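Forum > Haushalt & Ordnung > Aufbewahrung
Thema: Kleine Dosen und Fläschchen, wohin damit?

Hunden
Beiträge: 181
Hallo zusammen, ich räume seit Februar nach und nach alles um und hänge jetzt ausgerechnet am Kleinkram fest. Bei mir haben sich Döschen und Fläschchen in jeder Schublade angesammelt (die im Flur will ich gar nicht erwähnen!), und ich möchte sie endlich an einem Platz haben. Mein Liebling ist die Sorte mit rundem weißem Deckel, weil man durch die Wand sieht, ob noch was drin ist. Beschriftet ist der Deckel allerdings nicht, und wenn sie aufrecht in der Schublade stehen, sehe ich von oben nur Weiß, Weiß, Weiß.
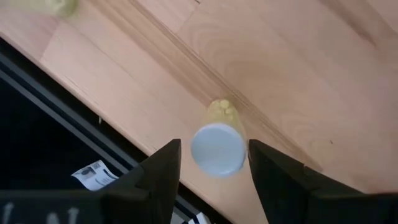 Von oben: weißer Deckel, gelbe Dose, unten drin die hellgelben Stückchen

Wie macht ihr das? Deckel bekleben? Bemalen? Oder liegend lagern?

Zultero
Bekleben, ganz klar. Ich nehme runde Etiketten, schreibe mit Bleistift drauf und radiere, wenn der Inhalt wechselt. Hält bei mir schon ewig. Liegend würde ich nie machen, das rollt dir bei jedem Aufziehen durch die Schublade.

Levura
Also ich lagere sehr wohl liegend :-) Antirutschmatte rein, Deckel alle nach vorn, fertig. In meine Schublade gehen so bis zu 100 Stück, stehend passt nicht mal die Hälfte, weil sie zu flach ist. Und bitte keine Etiketten auf den Deckel, der Kleber wird irgendwann eklig.

Zultero
100 Dosen? Was hast du denn da alles drin??

Levura
Perlen, Samen, Knöpfe, Ersatzschrauben. Man lebt so vor sich hin und sammelt.

Karagiannis
Ich frag mal was anderes: Stehen die bei dir im Hellen, Hunden? Gelbe Wand hin oder her, Samen und sowas würde ich immer dunkel stellen. Und zeig doch mal den Tisch, das Holz sieht gut aus. Ist das geölt?

Hunden
Danke euch! Zum Tisch: Platte aus schmalen Leisten, 188 cm lang, einmal im Jahr kommt Öl drauf. Die Farbe wechselt von Leiste zu Leiste, mal heller, mal mehr ins Braune, genau deswegen mag ich sie so. Die orangen Flaschen stehen inzwischen zusammen in einem Behälter, das ist bisher der einzige Teil, mit dem ich zufrieden bin.

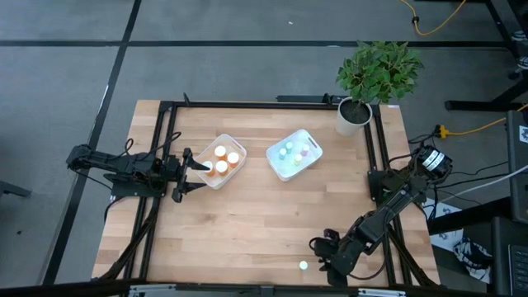 Der Leistentisch mit Topfpflanze und dem Behälter für die orangen Flaschen

Karagiannis
Schöne Platte! Aber die Pflanze würde ich da nicht stehen lassen, jedenfalls nicht ohne Untersetzer. Ich hab mir mit genau so einem Topf einen Rand ins Buchenholz gemacht, den krieg ich auch mit Schleifpapier nicht mehr raus.

Levura
Ach was, bei geöltem Holz schleift man kurz drüber und ölt nach. Lass die Pflanze stehen, die macht den Tisch doch erst wohnlich!

Karagiannis
"Kurz drüber" waren bei mir 2 Nachmittage. Jeder wie er mag.

Zultero
Zurück zum Thema bitte ;-) Wenn der Behälter für die Flaschen funktioniert, dann nimm doch für die Döschen auch einen. Einen flachen, und den stellst du als Ganzes in die Schublade. Dann kannst du ihn zum Suchen rausheben.

Hunden
Das probiere ich! Und Etiketten kommen bei mir seitlich an die Dose, da ist Levura hoffentlich milde gestimmt. Untersetzer für den Topf suche ich auch noch raus, Karagiannis, ich hab irgendwo einen aus Kork.

Levura
Seitlich ist genehmigt. Aber Bleistift auf Etikett verwischt, nimm einen Folienstift.

Zultero
Verwischt überhaupt nicht!

Hunden
Ich kauf beides und melde mich wieder.
Liebe Grüße, Mwajuma Nzioka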